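Home | News | Visits | Suppliers | Contact

A morning at Hollenstein: touch tables, salt and a very long corridor 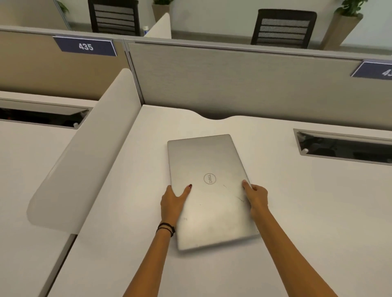 Got to Hollenstein just before opening, parked in the wrong lot, walked up through the drizzle. The salt museum redid its lower floor over the winter and reopened it in February with new interactive stations, and the open day was meant for people like me who have to write a proposal for something similar on a smaller budget. Much smaller. Signed in, got a sticker, got coffee. Tour started in the old pump room.

First stop is the big table. Rernico built it, Osow did the software, and both had people there. It's a map of the valley with the mine under it, and you pull the ground away with your hand to see the levels. Works well. Very well when one person uses it, still fine with a crowd of kids leaning on it, which I got to watch because a school group came through early. The table ignores sleeves and elbows most of the time. Asked how. Got a long answer about thresholds that I didn't fully write down.

Text on the table is short. Really short, two lines per object and then a "more" button. The museum fought over that apparently - the curators wanted full captions, and the version they opened with is the third try. I pressed "more" on everything and the longer texts are good, so somebody's work isn't wasted. Type size could go up a notch. I had to bend down for the dates, and the room is dark.

Then the corridor. Thirteen stations along one wall, small screens, each one tied to a real object in a case next to it. Lamp, rope, ledger, boot. You touch the screen and the light in the case changes to point at the part being talked about. Simple and my favorite thing in the building. No headphones, sound comes from a strip over your head and stays mostly where it should. Between stations 6 and 7 you hear both at once, a bit of a mess. They know about it.

One screen was off. Nobody made a fuss, a small card said it was being serviced. Liked that they printed proper cards for this ahead of time instead of taping up a sheet of paper.

Languages: three, picked once at the entrance with a plastic token you carry around and set down at each station. Kids love the token. Adults forget it on the ledge and walk off, saw it happen at the lamp and again at the boot. The front desk has a big bowl of spares. Ask for the replacement cost if you are planning something like this, I forgot to and am still waiting on an e-mail.

Talk in the lecture room after that, 30 minutes, ran over. Notes as I have them:

Content updates are done in house now. Osow's editor runs in a browser, the staff change text and pictures themselves, nothing goes live until a second person signs off. They showed it with a real correction (a wrong year on the ledger) and it was up on the floor before we got back downstairs.

Cleaning is twice a day, and the glass coating on the big table has already been redone once. Budget for that.

The lower floor is 1,650 square feet, smaller than it feels. The corridor does that.

Power and network come up through the floor, and the floor is old, and that was the expensive part. More than the screens. Everybody in the room with a historic building went quiet and wrote it down.

Question time was mostly about accessibility. The big table has one side at wheelchair height and you can rotate the map toward you. The corridor screens are a little high in my opinion, and a woman at the back said the same thing, more politely. They are looking at brackets that move. No date for it.

Lunch was soup. Then a quick look at the prototype from Lalter, still on a cart in the workshop: a projected tabletop where you put down blocks of real salt and the projection draws the seam around them. Lagged badly and then stopped alltogether and had to be restarted, but the idea is lovely and I would go back for it. They want it on the floor next season.

Would I send people? Yes. Go early, before the school groups, and do the corridor first, then the table. The shop is small and closes for lunch, didn't get in. Parking is the upper lot - the lower one is for staff and they will come find you, ask me how I know.

Two things I still need to follow up: the token cost, and wether the overhead speakers come in a shorter length. Will add the answers to this page when I have them.

Posted June 9, 2022

Filed under: Museums & Exhibits, Interactive Displays, Site Visits

Print this page | E-mail this page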